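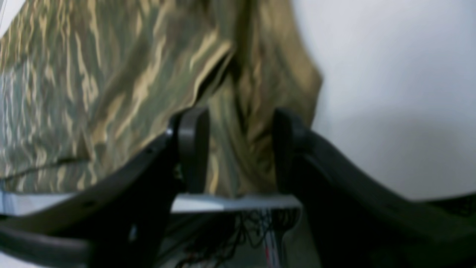 Ledgate Camouflage T-Shirt, Short Sleeve

Item no. 328
Sold by Plesano
Colors in the print: olive green, dark brown, khaki, pale tan

This is our camouflage T-shirt for every day, for the garden, for fishing, for walking the dog in the forest. We ordered 1,000 pieces in June and the sizes S to XXL are all in stock. The cut is straight and a little wide in the shoulder, so if you are between two sizes, please take the smaller one.
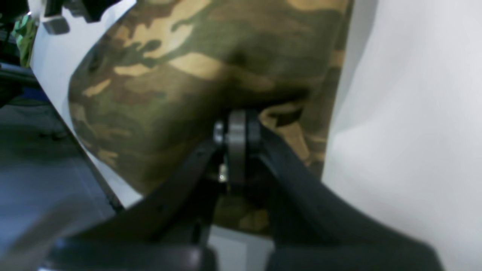

Product text: Kinga Deák
Updated July 2, 2026

The print is a woodland pattern. The tan patches are curved and quite light, with the green and the brown between them. Each shirt is cut from a different place of the fabric roll, therefore the pattern on yours will be a little different from the one on this page. We can not send a shirt with a chosen pattern — please do not ask for it in the order note.

Washing: 30 degrees, inside out, with similar colors. Do not bleach. Iron on the reverse side.

For storing, lay the shirt flat on a table, smooth the body with the hand and bring the sleeves in before you fold it.

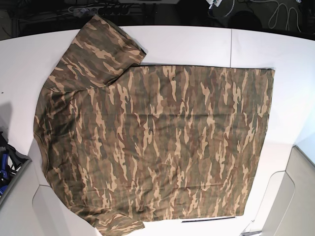

Then fold it one time more from the hem up to the collar. It takes little space in a drawer or in a travel bag this way, and the creases go out after some minutes of wearing.

For orders of more than 2 cartons, write to Eliécer Restrepo in our wholesale office.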